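Tustuvside Drawers – README

Hello, and thank you for stopping by! Tustuvside Drawers is a set of two-handed demonstrations for small-parts storage, put together by Marites Aquino and me (Zulmira Peixoto) to go with our paper on learning from hand-held grippers. The question we started with was a simple one: can a policy learn to open a drawer and put something away when every demonstration comes from a person's own two hands?

The release has 400 episodes for training and 121 held out, split by operator and never by episode, so please keep it that way if you want your numbers to sit next to ours.

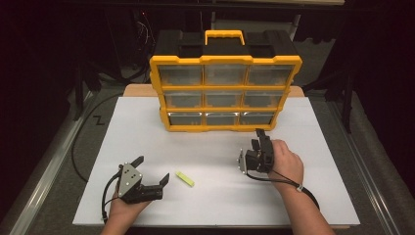 Each episode comes with both gripper trajectories, the finger openings and the head view, all resampled to a shared clock. We trained the Hurkdale baseline with 6 different seeds, and the per-seed results are in the results folder – do look at the spread before quoting the mean, it's wider than we'd like.

Known issues: a few left-hand tracks drift near the end, and those are flagged in the index. Corrections are very welcome, and we plan to fold them in come September.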